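Last updated 27 May 2021

# Keeping wooden toys, puzzles and games in good shape

These are notes for homes with children between one and ten. Most of it needs a cloth, a bowl and some string. Skip to the part you need.

## Cleaning plain wooden toys

Wipe, don't soak. Wood that sits in water swells, and the paint lifts at the edges first. Put a few drops of dish soap in a bowl of warm water, wring a cloth out hard, and go over each piece once. Follow with a second cloth dipped in clean water, also wrung out. Stand the pieces on a towel with some space between them and leave them overnight. Don't put them on a radiator or in direct sun.

For sticky spots, rub with a little cooking oil on a paper towel, then wash as above. Price stickers come off the same way. Crayon on bare wood can be taken off with fine sandpaper, the 220 kind, rubbed along the grain. On painted wood, try a pencil eraser.

If a toy has been chewed by a baby with a cold, mix equal parts white vinegar and water in a spray bottle. Mist the cloth, wipe the toy and let it air dry. The smell is gone by morning.

## Rough edges and small cracks

Run your thumb over every piece once in a while, especially anything that gets thrown. A raised splinter can be sanded flat in a few seconds. If the crack goes all the way through, throw the piece out or glue it and keep it for display.

For a dry, dull finish on unpainted wood, use food-grade mineral oil or beeswax polish. A thin coat is enough. Wait 15 minutes, buff off what hasn't gone in, and leave the toy for a day before giving it back. Avoid olive oil, which goes off and smells.

## Train track

Sort by shape before you put it away: straights, curves, switches, bridges. Four shoe boxes will do. If the pegs have become too tight to push in, rub them with a candle stub. If they are too loose, wrap one turn of paper tape around the peg and trim it.

We have two makes mixed together, Brokau and Grirkex, and the pegs don't quite match. The Grirkex ones need a few strokes of sandpaper on each side. Put a pencil dot underneath the ones you've already done or you will sand them twice.

## Jigsaws

Mark the back of each puzzle. When two puzzles end up in the same bag (they will), a colored dot or a letter on the back of every piece lets you sort them in minutes. It's a dull job with a big puzzle, but for anything under 100 pieces it takes one cup of coffee.

Keep pieces in zip bags inside the box. Once the box falls apart, cut out the picture from the lid and slide it into the bag, facing out, then recycle the rest. Bags stand upright in a drawer like files.

To check a puzzle before passing it on, you have to build it. Our largest came to 1,199 pieces when it should have been one more, and Radka Yordanov at the toy swap was good enough to write "1 missing, sky" on the box and take it anyway.

A lost piece in a child's puzzle can be replaced. Lay thin paper over the hole and rub with the side of a pencil to get the outline. Glue the paper to cardboard of the right thickness, cut it out, and color it with felt pens.

## Where to keep things

Low furniture works better than tall shelves. Children can put things away themselves, and nothing heavy is over their heads. A small two-drawer unit beside the bed will take card games and small puzzles in the top and building pieces in the bottom. Fix it to the wall if it can tip when the drawers are pulled out.

Handles should be big enough for a small hand. Check the screws every October, along with the smoke alarms. A drawer that sticks can be eased by rubbing the runners with dry soap. 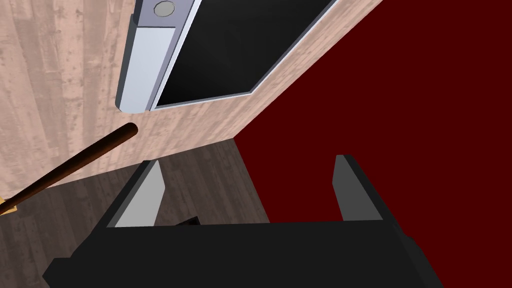
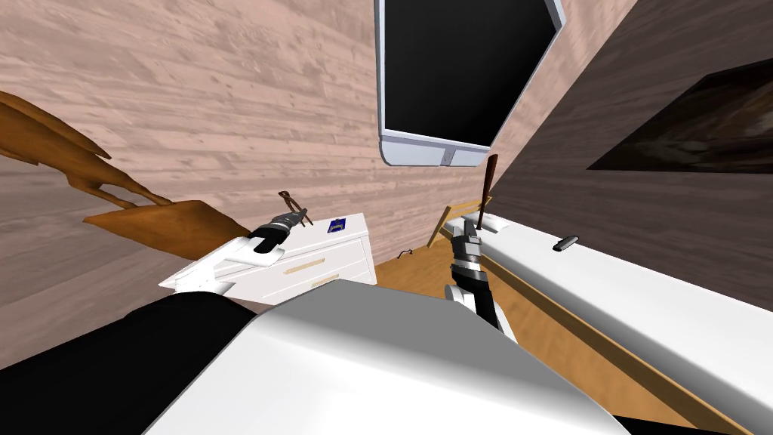
*Second picture: a white nightstand with two drawers and a bar handle on each.*

Line the drawers with leftover wallpaper or a cut-down yoga mat. The mat is better for wooden blocks and cuts the noise a lot.

## Board games

Put a rubber band around the box only if the box is strong. On thin boxes it bends the lid. A strip of wide elastic sewn into a loop holds better and doesn't leave a dent.

Split corners can be mended with linen tape or plain brown paper and white glue. Work from the inside and hold the corner with clothespins until it's dry.

Save one old pill organizer or ice cube tray for tokens. Put dice in a small jar with a screw top. If you lose a pawn, a painted button does fine. The rules usually go missing first, so take a photo of them when the game is new and keep it in a folder on your phone.

Sticky cards: wipe with a barely damp cloth, dry at once, then dust with a pinch of cornstarch and shuffle. Brush off the rest over the sink.

## Rotating toys

Put half of it out of sight. Pack it in a lidded box, write the date on masking tape and swap every 6 weeks. Things that have been away come back almost as good as new, and tidying is shorter.

Keep out:

- one thing for building
- something to draw with
- two or three puzzles
- whatever they sleep with

Leave the favorite alone, even if it is broken.

## Passing things on

Wash first, check second, bag third. Tape small parts to the main toy in a clear bag so they don't get separated on a sale table. Write the age range on the bag if it's printed anywhere on the toy. Anything with a battery door that won't screw shut should not be passed on at all.

Don't sell older painted toys to families with babies unless you know what the paint is. My neighbor Caradog James has a lovely old pull-along duck that lives on a high shelf for that reason.

## Quick fixes

**Squeaky wheels.** Pencil lead on the axle. Oil collects fluff.

**Loose doll's hair or string.** Fabric glue, a day to dry, then pull hard to test it.

**Cloudy plastic windows.** White toothpaste on a soft cloth, small circles, rinse.

**Pull cords.** Replace with flat cotton cord, cut to 11 inches at most for a baby's toy. Seal the ends with a dab of glue.

**Marker on plastic.** Rubbing alcohol on a cotton ball. Test underneath first, as it will take printed faces off too.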